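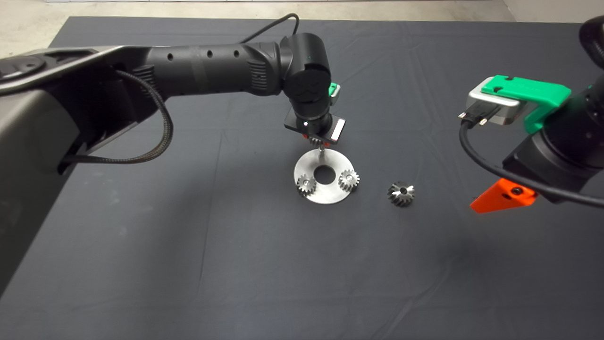 # Rollola (peer network)

**Rollola** is a peer support network for transgender, nonbinary and questioning teenagers, based in the river town of Heltent. It is best known for its name circles, a remarkably simple format in which young people try out a new name or set of pronouns among friendly listeners before using it at home, at school or at work. The network also publishes a zine, *Famow*, and runs a yearly gathering called Liem.

The name has no fixed meaning. Founder Sowmya Panicker has said in *Famow* that she wanted a word that was fun to say out loud and that no one had strong feelings about yet.

## Background

Changing one's name is often one of the first steps in a social transition, the part of a gender transition that involves names, pronouns, clothing and hair and no medical care at all. Some people know their new name years before they tell anyone. Others go through a long list, keep one for a few weeks and move on to the next. Before Rollola, teenagers in Heltent who wanted to hear how a name sounded in other people's mouths mostly did so online.

Panicker, a speech therapist, noticed that several of her young clients asked to be called something different during their sessions and then switched back when a parent came to the door. She began holding an open evening above a bicycle shop. The first one drew five people, and most of them stayed well past closing time, which delighted her.

## Name circles

A name circle lasts an evening. Everyone writes a name on a sticker, including the adults, and that is the name the group uses until the end. It can be changed at any point by writing a new sticker. Conversation is about anything: homework, music, dogs, bad haircuts. The idea is that a name gets its best test in ordinary talk, shouted across a room or dropped into the middle of a joke.
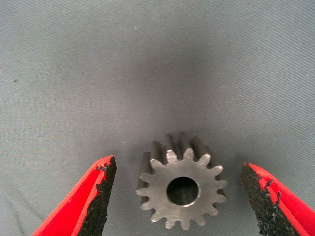 *Steel spur gear standing on its edge on gray fabric.*

The format has a few firm rules that have barely changed:

- No one is asked for a former name or why they picked the new one.
- Stickers stay in the room unless their owner takes them home.
- Pronouns can go on the sticker or be left off.
- Mistakes are corrected quickly, and then the talk goes on.

Parents are not admitted to regular circles. They have an evening of their own, run by Zanele Hendricks, who joined after her eldest came out as nonbinary. Her sessions are lively and full of practical help – how to talk to grandparents, what to do about the name on the family calendar, how to practice new pronouns while washing the dishes. Hendricks is a firm believer in practicing on the cat.

## *Famow*

*Famow* is Rollola's zine, folded and stapled by hand. Its early issues had a print run of 100 copies and were left in libraries, laundromats and cafés. Demand grew wonderfully fast, and the issue dated 2021-07-13, a double number on school registers and ID cards, had a run of 800.

Regular features include "Nearly Mine," a column about names that almost fit, and "Dear Auntie Vowel," an advice page written by a changing set of older teenagers. Comics take up much of the back half. The zine accepts work in any language its contributors speak, and several poems have appeared with no translation at the author's request.

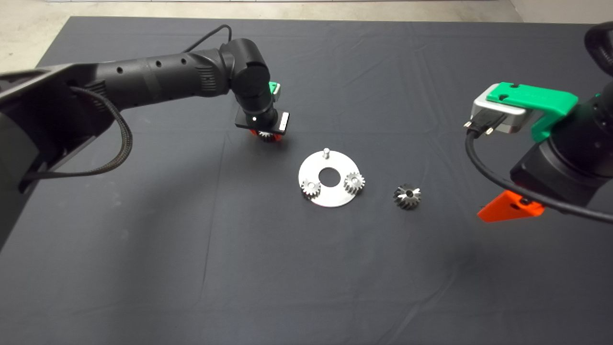 School records have been the zine's most persistent subject. A student may be known by one name in class and find another on the attendance sheet, the bus pass, the exam seating plan and the lunch account. *Famow* writers like to point out how much hangs on one entry in a database, and the comparison with machinery comes easily: a first name is a small part, like the little silver-toothed gear gripped in the orange fingers under the black housing, and other parts are meant to mesh with it. The zine's guide to asking for a preferred-name field is still its most photocopied piece. It includes a sample letter, a page of short replies to common objections and a checklist of places where an old name tends to linger.

## Liem

Liem is held each November in the Heltent swimming hall's upstairs café. It grew out of the circles and keeps their sticker rule, but it is open to families, teachers and anyone else who is curious. The program runs for three days and usually includes:

1. a clothing swap, by far the loudest part of the gathering
2. readings from *Famow*
3. a voice workshop led by Panicker
4. a supper at which newly chosen names are toasted, for those who want it

The toast is a favorite. People stand, say their name once, and the room says it back. Some take part several years running with a different name each time, and they get the same cheer.
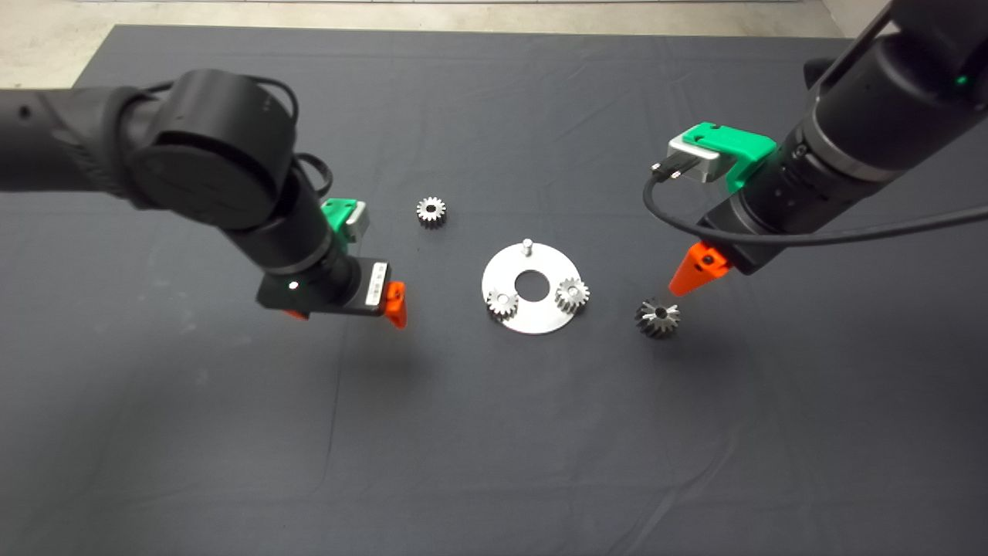
*Two black robot arms above a dark gray cloth.*

## Reception

Teachers in Heltent were among the first to take an interest, and several schools have borrowed the sticker format for the opening week of term. Criticism has come from two directions. Some parents objected to being kept out of the circles, a complaint that led fairly directly to Hendricks's evenings. Some older trans residents felt that the focus on names left too little room for people who keep the one they were given. Rollola answered with a special issue of *Famow* called "Same Name, Thanks," filled with cheerful accounts by contributors who had changed plenty of other things. It went through a second printing.

## See also

- Gender-neutral given name
- Preferred name
- Social transition
- Zine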